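**Wednesday, January 22, 2025**

The Veretberg Clothing Exchange will extend its opening hours and add a second collection point at the Skolura branch library, the district office announced this week. The change follows a year in which residents brought in 3967 items of clothing, most of them children's wear and everyday shirts.
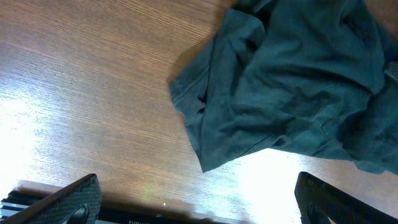
Under the new schedule, the exchange will be open on two evenings a week in addition to Saturday mornings. Residents may bring up to one bag per visit and do not need to take anything in return. Clothing should be washed and free of large holes. Shoes, bedding and winter coats will continue to be accepted only at the main site on Aoun Street.

The district has also renewed its agreement with Pidanar, the textile sorting firm that collects unclaimed items at the end of each month. Last year the firm received 1567 items from the exchange. Those in fair condition were passed on to secondhand shops in the region, and the remainder went to fiber recycling.

School uniforms will be kept separate until September, when 78 families have already asked to be notified of available sizes.

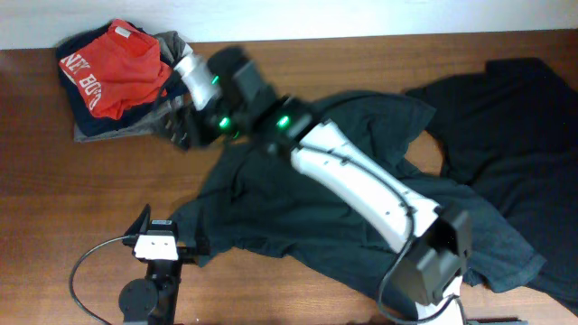 ## Registration and contact

No registration is needed to bring or collect clothing. Groups wishing to donate more than two bags should contact the district office in advance.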